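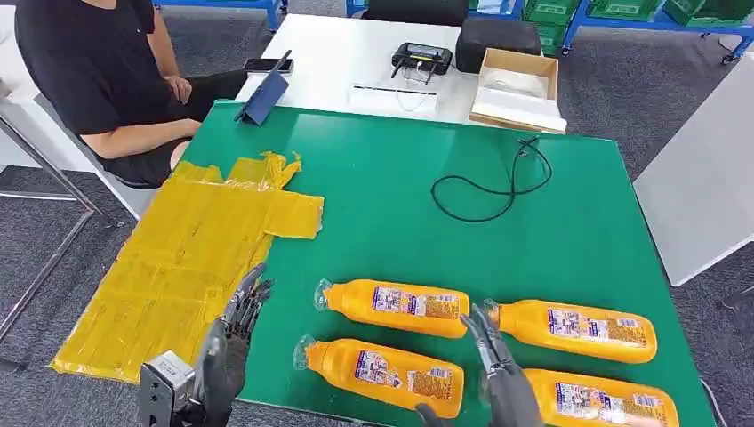 DROLLOTDEN BOAT RAMP -- POST-STORM INSPECTION CHECKLIST

Inspector: Meron Wubshet, County Public Works
Time on site: 7:40 a.m., Thursday

1. Ramp surface. PASS. Broom finish intact. Silt at the toe to be washed off before reopening.

2. Courtesy dock. FAIL. Two deck boards split, one cleat missing. Dock stays roped off. Oltmanns has the repair order.

3. Submerged debris, ramp to channel marker. FAIL. One root ball and a length of culvert pipe 100 feet out. Marked with float.

4. Bank erosion. MONITOR. Undercut on the downstream side -- no change since the January visit. Recheck after next high water.

5. Parking lot drainage. PASS. Both inlets clear.

6. Signs and lighting. PASS with comment. Depth gauge board legible. Lamp at the pay box flickers.

7. Life ring and throw line. PASS. Line replaced.

Result: ramp closed to trailers until items 2 and 3 are cleared. Hand launch permitted upstream of the float. Debris removal quoted at $3,872.

Comments (3)

Pin-yu Ko: Is the float lit at night? I run trotlines out there.

Siu-fong Chung: That pipe was there before the storm. I reported it last summer.

Ming-te Lai: Any date for the dock?

Recent items
Palier Road culvert replacement goes to bid
Fikow Landing reopens to trailers
County hauls 600 tons of river debris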